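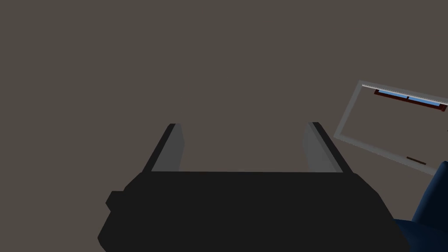
November, after lunch

Sturon glaze, batch 29. Opened the kiln early and what a colour! The Utstead clay has gone a deep honey under it, and the rims broke to a lovely grey (finally). Soaked 289 g of ash overnight, sieved it twice, then let it settle before adding the feldspar.

Two mugs crawled near the handle, probably dust from my sleeve. Wipe them properly next time.

Still to try: the same glaze on the Baek porcelain, a bit thinner, on the lower shelf. There's half a bucket left by the sink, labelled, please don't tip it out!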